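3.2 What people do with the tall stuff

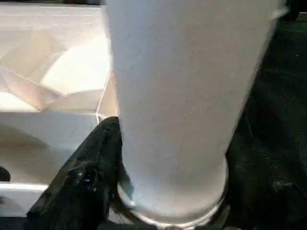 Figure 2. A tall white container from the packing sessions.

I went into the Kistley sessions thinking the flat things would be the headache – plates, lids, chopping boards – and I was wrong by a mile. Plates went in fast and stayed put. What slowed all 19 of our packers down was anything tall that got wider toward the top, and I ended up with pages of notes on it. The white one in Figure 2 is a good case: it's narrow down at the base ring and spreads out as it goes up, and there's no label or printing on it to tell you which side is the front. Most people stood a shape like that upright first, then changed their minds and laid it down (I do the same at home!). Gudrun Hägglund, who coded the sessions with me, calls this the "second thought," and we kept her name for it in Table 2.

Second thoughts were much more common with plain items than with printed ones. My hunch is that a label gives people a right way up, and they stick with it even when the box would close better the other way. Wei makes a similar point about pantry shelves, though those shelves were never going to be moved anywhere. We come back to lids in Section 3.3, where the Cillitz boxes gave us a very different picture.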